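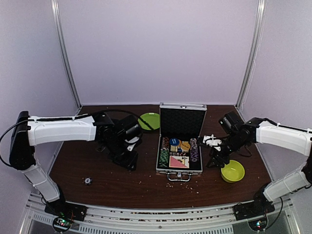
Green plate on the dark wood tabletop, Flalel open day

Flalel porcelain works, Brullau: notes from the June open day

The works stands on the east bank, a 20-minute walk from Brullau station along a road with a sidewalk on one side only. Gates opened at nine. Visitors signed in at the old weighbridge office, were given a badge and a pair of foam earplugs, and were sent through the buildings in small groups. The route followed production order with one exception: the mold store came last, as it is on the far side of the yard.

I had visited once before, when the old tunnel kiln was still in service. These notes deal mainly with what has changed in firing and glazing.

Body preparation

The body is a conventional hard-paste recipe of kaolin, feldspar and quartz. Kaolin arrives by truck as filter-pressed noodles. Feldspar and quartz are bought in already milled, and the two large ball mills I remembered have been taken out, leaving their concrete saddles in the floor. Blunging is done overnight. The slip passes over a vibrating screen and two sets of magnets before it reaches the storage arks.

Iron was the subject our guide returned to most often. A single speck in the body shows as a brown point after the glaze firing, and the piece goes down to second quality. The magnets are cleaned every shift, and the residue is weighed and entered in a paper log, which was open on the bench for anyone to read. The entries for the spring were noticeably higher than those for the winter. The guide put this down to a change of seam at the clay pit.

Plastic body is de-aired and extruded in the next bay. Scrap from the forming shop comes back here on hand carts and is added at a fixed proportion.

Forming

Flat ware is pressed from spray-dried granulate. Cups are made on roller machines and hollow ware is slip cast. Output on the plate press was posted as 300 pieces per hour for the medium size. The larger oval dishes run much slower and were not being made during the visit.
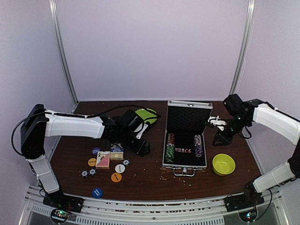
The casting shop was the most crowded stop on the route. Molds are filled by hose from an overhead line, left to build wall thickness, then drained into a trough. The timing is adjusted for the age of the mold, as plaster that has been used many times draws water more slowly. Each mold carries pencil marks recording its number of fills. Teapot spouts are cast separately and joined with thick slip, and the seams are sponged by hand.

Drying takes place in a chamber heated with recovered kiln air. The door seals had recently been replaced. Humidity is stepped down over the first several hours, and handles are the usual place for cracks if the step is too steep.

First firing

Bisque is fired at 1,000 degrees Celsius in a gas-fired shuttle kiln. The ware leaves it porous and strong enough to handle. Cups are stacked rim to rim, plates in short piles with a dusting of alumina between them. After cooling, every piece is blown off with compressed air and tapped with a wooden stick. A cracked piece gives a dull note. I was allowed to try this and misjudged two out of five.

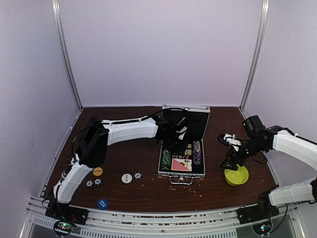

Glazing and the second firing

Three glazes are in regular use. The standard transparent glaze accounts for most of the work. The second is a matte white, and the third, sold as Homulora, is a celadon type that depends on a small iron content and a reducing atmosphere. It is kept in a separate room with its own tanks and hoses for obvious reasons.

Plates are dipped by hand in a single turning movement, and the foot ring is wiped on a wet belt. Glaze density is checked with a weighted flask at the start of each batch.

The glost kiln was built by Sembiring and replaced the tunnel kiln. It fires to 1,375 degrees Celsius, with the reduction phase starting well before the peak. Gas analyzers are fitted at two points in the flue. The trend display showed a clean curve with one short plateau, which the operator holds by hand while carbon burns out of the body. Setters are silicon carbide, thinner than the old cordierite ones, so that more of each load is ware. 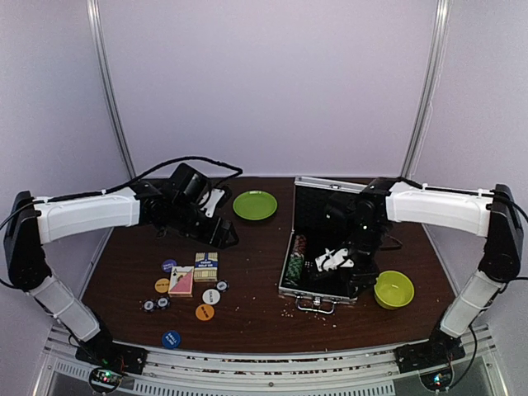
Dark wood tabletop with pale walls on three sides

Sorting and mold store

Sorting is done under cold white lamps against a gray cloth. Faults are circled in wax crayon. The sample shelf covered warping, pinholes, crawled glaze, plucked feet and iron specks, each with a card stating the likely cause.

The mold store holds more than 1,000 working molds on slatted racks, with the master models locked in a side room. Labels give shape number and casting date. Several shapes have been out of the catalog for decades and are kept for replacement orders.

Practical points

The full route took just under three hours. There are stairs between forming and firing and no elevator. Photography was permitted except in the Homulora room. Seconds were on sale in the yard, cash only, and the plain cups were gone by noon. The last bus back to the station leaves from the stop opposite the gate at 4:40 p.m.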